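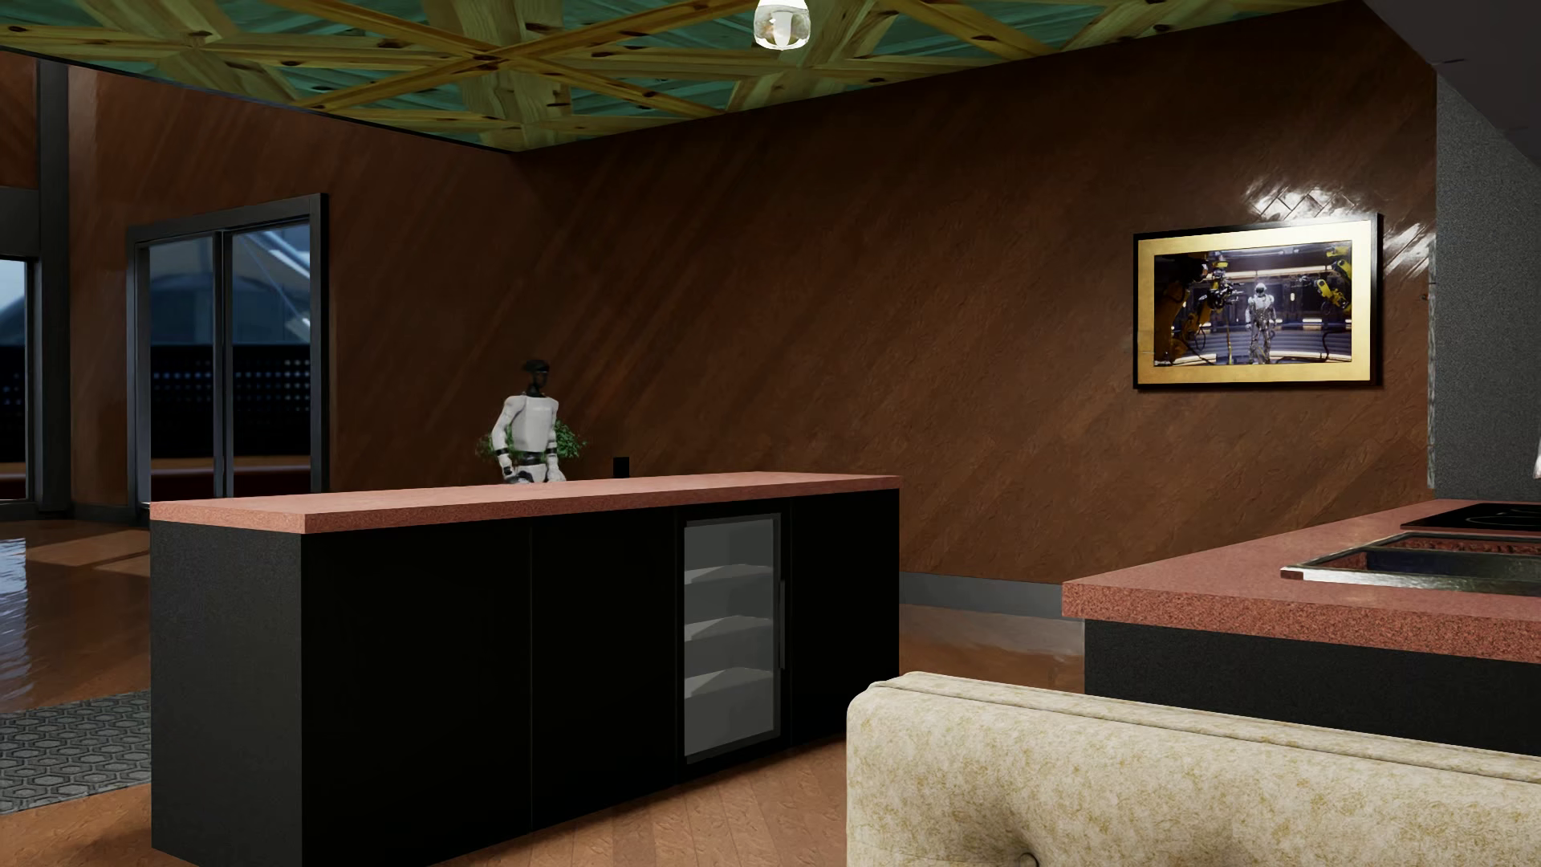
Nazmiye Kaplan said the letter was not worth the stamp, and that her brother would never have written "dear" to anybody. She said it from the doorway, with her coat still on.

Defne put the letter back on the table. It had come that morning from Lorkiton, in an envelope too big for it, and the date on top was 2022-12-07. Inside was one page. The writer explained that he had bought the old ferry office, and behind a shelf he had found a savings book with the family name. There were 415 in it, in a money which did not exist anymore.

"He says dear because he is polite," said Defne. "He does not know us."

"Then he should say madam."

Her aunt sat down finally. She took the page and held it far from her eyes, and she read it slowly, moving her lips a little at the numbers. Outside a truck was going up the hill in the wrong gear.

In September they had buried Ekrem. He was the one who worked in the ferry office, forty years almost, and he always told them he had saved nothing. He told it with pride. When the roof needed repair he borrowed from Oğuzhan, and he paid back every month in coins, which Oğuzhan had to carry home in a sock.

"It was for the boat," said Nazmiye.

"What boat?"

"There was a boat. Before you. It cost 2,000, and he went to look at it every Sunday, like other men go to see a girl." She turned the page over, but the back was white. "Then it was sold to a man from the other side, and he came home and ate his soup. I thought he had only been looking."

Defne did not know what to answer. She filled the kettle and stood near it. In her mind her uncle had always been an old man with a ticket machine on his belt, and now she tried to give him a boat and could not decide on the color.

"Will you write to him?" she asked.

"To who?"

"To the polite one. Baumgartner."

Nazmiye unbuttoned her coat — the top button, then after a while the others. She asked for a pen, and for paper with lines, because without lines her writing went downhill.

"How do you spell dear?" she said.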